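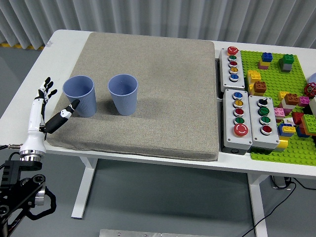

The Dudevau test table, with the cups on the foam pad and the button boxes and bricks to the right.

Cup task results are in

The Dudevau group at Vumthorpe has finished its first full round of cup trials, and the numbers are better than the ones we printed in November. Over 1010 trials the hand completed the task 545 times without help. The earlier round had 195 trials and was too small to say much.

The main change is in how the policy is trained. Analyn Sison and her team used to feed it every demonstration at equal weight. Now the moments just before and after a fingertip meets the cup count four times as much as the rest of the motion. Most failures in the old data came in that short stretch – the finger pushed too far and the cup slid or tipped.

Tipping is now much less common. Sliding is still a problem, mainly when the cup starts close to the edge of the pad. Sison thinks the position estimate for the fingertip is partly to blame and wants to redo the calibration before changing the training again.

The button boxes and the brick board are next, using the same weighting. The Rotska group will get the trial logs once the labels have been checked. Questions about the data can go to Sison directly.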